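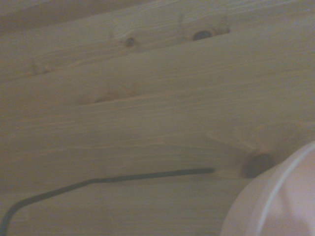

Anyone who sands those knots out will have to answer to the Friday lunch crowd, one member told the workshop last week, and that was pretty much the end of the debate. The tabletops at the Nesten community workshop are staying knotty!

The shared woodshop on Jutov Street has spent the spring replacing its old worktables, and the new ones are finally in use. There are 21 of them, all built from joined softwood boards, and they have already changed the feel of the place. The main room is brighter, the benches no longer rock when you lean on a plane, and people are hanging around after class just to run a hand over the grain.

The boards came from the Namboodiri lumberyard, which had a stack of pale, knotty stock that furniture shops had passed over. Nesten took the lot for a good price. Members glued up the tops over 3 long weekends, mostly in the parking lot when the weather allowed it and under a very crowded awning when it didn't.

The knots were the big question. Some members wanted them cut around or filled with tinted epoxy, so that small screws and pencil points wouldn't catch. Others liked them as they were, dark centers, swirling grain and all. A show of hands settled it in favor of leaving the knots alone, with one exception: any knot that moves when you press it gets a few drops of thin glue before the table goes into service.

The finish is still a work in progress. Half of the tables have had a coat of hardwax oil and the rest are bare while the shop compares how they hold up. Early opinion leans toward the bare ones for woodworking and the oiled ones for the repair nights, where coffee tends to travel. A final choice is expected in July.

One table has already earned a name. Nina, the long one nearest the loading door, was the first to be glued up and the last to be finished, thanks to a seam that opened along one side and had to be sawn apart and joined again. You can still find the line if you know where to look - it passes close to a pair of knots - but it is tight now, and Nina has become the table everybody wants for big projects.

The old tables haven't gone to waste, either. Their frames went to the garden club next door for potting benches, and the better pieces of the tops are in the offcut rack, free to anyone taking a beginner class. There is some really nice maple in there, so get in early.

Money for the lumber came from the winter raffle and from a single donation of $400, which paid for clamps as well. The clamps will stay with the shop and can be signed out overnight.

Visitors are welcome to see the new tables during open shop, Friday from 4 p.m. until 8 p.m. The door is at the back of the building, past the bike racks, and the entry code for the side gate is posted for members on the board inside. Bring something that needs fixing, or planing, or just a little glue - there's finally plenty of room to work on it.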